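About Curkier

Home – Services – About us – Working here – Contact

We take computers apart and put them back together. That was the whole business plan when we started, and seventeen years of meetings have not improved on it. Companies send us the desktops and workstations they have finished with, we strip them, test them, swap what needs swapping, and send them on to people who will be glad of them. What can't be saved goes for parts. What can't be used for parts goes to the recycler, with a form.

There are 16 of us. We were two in the beginning: Cillian Nic Aodha, who had a van, and Corentin Perrin, who had a screwdriver set and strong opinions about thermal paste. The van has gone. The opinions are still available at most hours, and free of charge.

Why there is a robot on the bench

Two years ago a good customer, Mac Mathúna, asked whether we could take 1,000 machines a month instead of the number we were comfortable with. We said yes, as small firms do, and then went into the kitchen and shut the door.

The trouble was never the clever part of the job. Working out why a workstation restarts itself every afternoon is pleasant enough, and people here will stay late for it if you let them. The trouble was the other part: lift out the processor, put it in its slot, pick up the next one, do it again until your thumbs file a complaint. One of our technicians, who had been doing this since the van, went to her doctor about her wrist and came back with a splint and a leaflet. The leaflet advised her to avoid repetitive gripping. She pinned it up over her bench and carried on gripping.

So we bought an arm. It wasn't cheap, and for the first few months it was mostly furniture. We named the project Navska, on the grounds that it needed a name for the invoice, and the name has stuck to the arm as well.

Most of the early work was on processors, the small, square, expensive things that sit in the middle of the board. Getting one in or out by hand takes a good technician a few seconds and a held breath. Teaching an arm to do the same took us a winter. There are a great many tiny contacts in an open socket and they don't forgive. We keep a tray of old boards on which we learned this.
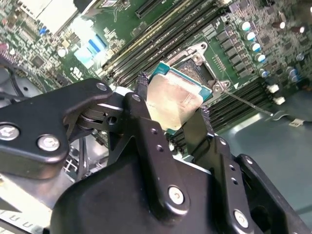
Processor in the gripper, socket open. Please don't knock the bench.

What it does and what it doesn't

We are asked this by visitors, by customers and by everybody's parents, so we may as well write it down.

Navska handles small parts on machines that a person has already opened, checked and laid on the bench. At present that means processors and memory modules on a handful of older tower models, the ones that come in by the pallet. It will do the same thing at four in the afternoon as it did at nine in the morning, a quality we admire and have never managed ourselves.

It does not open cases. Cases have been designed over the years by people with a grudge, and each maker hides the catch in a new place. It does not deal with dust, chewing gum, sticky labels saying DO NOT TURN OFF, or the sandwich wrapper that came out of a solicitor's workstation in August. It doesn't diagnose faults, and it doesn't talk to customers. Two of our staff have asked whether they could be excused from the last one too.

Cables are still ours. A power lead or a drive cable never lies in the same place twice, even in two machines of the same model bought on the same day by the same office. A person moves it aside without thinking. A robot has to be told about it at length. We dress the cables by hand before a machine goes to the arm, and we have become rather vain about how neatly we do it.

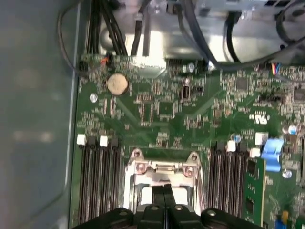 Between the memory banks, reaching in at the socket. The cables are our department.

How the work changed

The honest answer is less than we were told and more than we expected.

Nobody lost their job. We put that in writing before the arm was delivered, at the request of the people on the benches, who had read the newspapers. The paper is on the kitchen wall, signed by both directors, next to the rota for the milk. It says that hours saved on Navska will go to repair and testing and will not come off anyone's contract. It has been held up to us in meetings on two occasions, quite rightly, and it has done its job both times.

What did change was the shape of the day. The strip-down bench used to be a place where you put your headphones on and came round again at lunch. Some people liked that, and we were slow to notice it. We had assumed everyone would be delighted to be spared the dull part, and a few of them told us, politely, that the dull part was where they had their thinking done. So hand stripping is still on the rota for anyone who wants a morning of it. There is a waiting list in hot weather, as that bench is nearest the door.

The rest of the hours went into fault-finding, and with them went some training. We have three people now who can teach the arm a new model of machine, none of whom had written a line of anything before. One was a driver. He is better at it than the consultant was, chiefly through having more patience with things that reverse badly.

Teaching a new model goes much the same way each time. A tower goes down on its side with the panel off. The plate that holds the small parts goes beside it, on the left. Then somebody spends a day or two showing the arm where everything lives, and another week finding out what they forgot. The plate has been a saga of its own. Ours started as a foam block with holes cut in it, became a wooden one that Corentin made over a bank holiday, and is now grey plastic with a proper home for each sort of part. The wooden one holds pens.

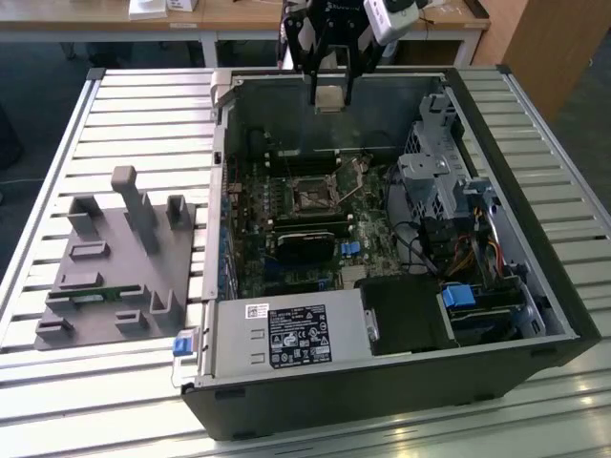
Tower open on the slatted bench, parts plate alongside.

Aluminium slats were the technicians' choice, by the way. The directors wanted a smooth top that would look well in brochures. The technicians wanted something they could bolt things to, move them, swear, and bolt them back. We have no brochures, so that settled it.

Things we got wrong

An About page is meant to be a list of triumphs, but ours would be short, so we have padded it out.

We put the arm too close to the tea. People will walk past a moving machine to get to a kettle, whatever the sign says. The kettle has been moved, the sign has come down, and the arm now stops when anyone steps inside the line on the floor. It stops for the cat from next door as well.

We let the supplier set the speed. It was very impressive, and everyone in the room stood a little further back than they needed to. At the end of the first week the people who worked beside it asked for it to be slowed down, and we slowed it down. Output went up, as they had stopped watching it and got on with their own work.

We measured the wrong thing. For a while there was a screen on the wall showing how many parts the arm had moved that day. It made the arm look busy and everyone else look idle, even though somebody had opened, cleaned and checked every one of those machines first. The screen now shows the bus times. This has been the most popular decision in the history of the firm.
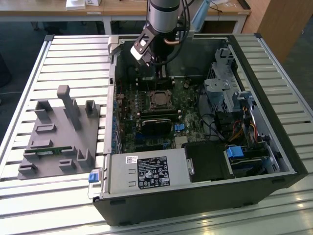 And we forgot to ask the evening shift. They came in at five to find the day shift's arrangements waiting for them, with notes. There are now one set of notes, written by both, and a ten-minute overlap that is paid. We should have been paying it before there was any robot to argue about.

Who we work with

Mac Mathúna are still with us, and still ask for a little more than we're comfortable with. Our other large customer is Aseo, who run training rooms and wear out desktops at a remarkable rate. Beyond those it is schools, surgeries, two parish offices and a good many people who ring up and ask whether their old computer is worth anything. It usually isn't, but bring it in. Someone will look at it, tell you the truth, and wipe the drive properly whether you sell it to us or not.

Every machine we send out carries a card with the name of the person who tested it. The arm doesn't sign cards. If something is wrong you can ring and ask for that person, and you'll get them, or you'll get Cillian, who will be very sorry and then go and fetch them.

Working here

We take on trainees when there is a bench free. You don't need to have worked with robots. You do need to be able to tell one screw from another that is very nearly the same, and to say so when something on the bench looks wrong, including when a director put it there. Anyone on the floor can stop the arm at any time, and hasn't got to explain why until they've had their tea.

Come and visit

We show people round most weeks, in small groups, in the afternoon. Ring first. Wear flat shoes, leave your coffee at the front desk, and expect to be asked what you do with your old computers. If Corentin is in, allow an extra half hour for the thermal paste.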